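The Long Way Up Plernasberg

Posted Sunday, February 8, 2026

One. The Bottom

Cold start. Third try it caught, coughed, died. Fourth try it stayed. I let it idle on the choke and stood there stamping my feet in the gravel like an idiot, because the heated grips had quit in January and I never fixed them.

The Bednarek is a twin, old, painted twice, both times badly. I bought it for 3899 from a man in Andach who kept touching the tank while I counted out the bills. He wanted me to change my mind. I almost did. Then it was mine and I was riding home in the rain with no idea where the reserve switch was.

Found out where it was, later. Pushing.

Anyway. The hill. Every February a few of us ride up Plernasberg before the road crew gets the plow out, no trophy, no timing, no sign-up sheet. You write your name in a notebook in the hut at the top and then you ride down again. My sister had written hers in it nine years in a row. This year she had a kid who was three weeks old and a hip that still hurt, so she called me at five in the morning and said go up and write it for me.

I said that's cheating.

She said it's my handwriting they know, so do it badly.

Two. The Bends

There are 17 bends. The first six are nothing. Wide, salted, a bus goes up that far. I had the visor cracked a finger to keep it from fogging and my eyes were streaming. Second gear, third, second. The engine finally warm and pulling clean and I thought, okay, okay, we can do this.

Bend seven, ice. Not a lot. A strip of it where the stream comes over the wall. Rear wheel went left and I went sort of up, off the seat, both boots out, and then the tire bit and slammed me back down so hard I bit my tongue. Tasted blood all the way to the next lay-by.

Two guys already parked there. One on a scooter — a scooter! — with knobby tires and a thermos strapped to the rack. He gave me the cap of the thermos with something brown in it. Soup. I thought it would be coffee and took a big mouthfull and nearly spat it on his boots.

"You're on her bike," he said.

"It's my bike."

"Same coat, though."

It was. Her Skokent jacket, the gray one with the scrape down the elbow from bend twelve, four winters back. I'd forgotten I had it on. Mine was too thin and hers was hanging in my hall where she'd left it at Christmas, so I took it and went. It smelled like her garage. Chain lube and oranges.

He didn't ask where she was. He just filled the cap again and waited till I drank it.

Past ten the salt stops. Past ten you ride in whatever line the last person made, and the last person that morning had been wobbling. I followed the wobble. Speed maybe walking pace, then less than walking pace, feet down, paddling, clutch starting to smell. The odometer rolled over another 100 and I remember being pleased, like it was a good sign, like it meant anything.

Bend twelve I got off and pushed. I'm not ashamed of it. She pushed there too, the year she went down, with one arm, and never told our mother.
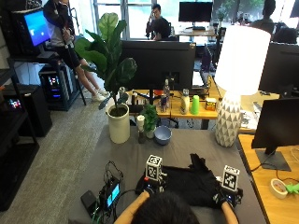 Three. The Hut

Door was stuck. Shoulder, shoulder, boot, open. Inside, colder than out. A bench, a stove with no wood in it, the notebook on a string. Someone had left half a candle and I got it lit after burning through most of my matches.

My fingers wouldn't close on the pencil. I held it in my fist like a little kid and turned back through the pages with my thumb. There she was. Last year. Year before. The year before that with a drawing of a bike under it, no front wheel, with a bandage on the fork. The same loopy first letter every time, big as a thumbnail, leaning over backward.

I'd practiced it at the kitchen table before I left. Thirty times, no joke, 30, on the back of the gas bill. Up, over, down, loop. I had it. I had it perfect.

Put the pencil to the paper and it came out like mine. Small and square. Every letter.

I looked at it for a while. Wind going in the stovepipe. Down the road I could hear the scooter, way up high in its revs, coming on.

So I wrote my own name under hers. Same hand, obviously. A blind man could tell. Then I drew a bike next to it, with both wheels, and next to that a really small one, with a sidecar, and then the candle tipped over and I had wax on her sleeve.

Four. Down

She called while I was still picking at it. No bars the whole way up and then two bars, just like that.

"Well?"

"It's in there."

"Did you do the loop?"

I could hear the baby, and the kettle, and her not breathing.

"Come up next year and look," I said, and went out to see if teh thing would start.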